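Grovau Publishes Results of Household Chore Trials in Simulation

MASTHAM, January – Grovau, a developer of control software for robotic arms, has released results from a test program that asks whether current machines can carry out ordinary tidying and sorting work without human help. The company's answer is a partial yes.

The program covered 2296 simulated attempts at 15 chores, among them clearing a surface, filling a tray and moving boxes of different sizes. Software met the company's pass standard on 7 of the 15. Single items with simple shapes gave the fewest failures. Flat objects lying close to the ground gave the most, as the fingers could not get under an edge.

"A person picks up a card without thinking about it," said Ximeng Fang, head of testing at Grovau. "For a two-finger gripper it is still one of the harder jobs in the house. We would not sell a product on these numbers."

Each attempt places a single arm over a set of mixed goods on a wooden mat – boxes, boards, a small open tray – and gives it one instruction. 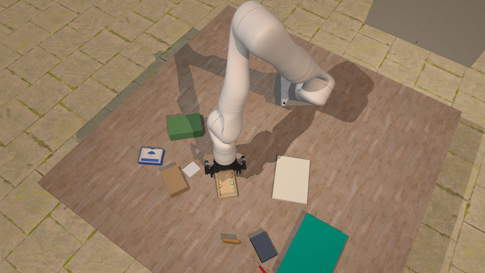 An attempt is stopped and counted as failed if the arm pushes any item off the mat or does not finish within the time limit. Layouts are changed between attempts so that the software cannot rely on fixed positions.

Shop-floor work will be tested next. Prallis, a parts distributor, has supplied a list of 20 packing and restocking jobs, and Wubshet will provide the physical arms. Grovau does not expect to offer a household product before that stage is complete.

The full results table and the scoring rules are available from the Grovau press office on request.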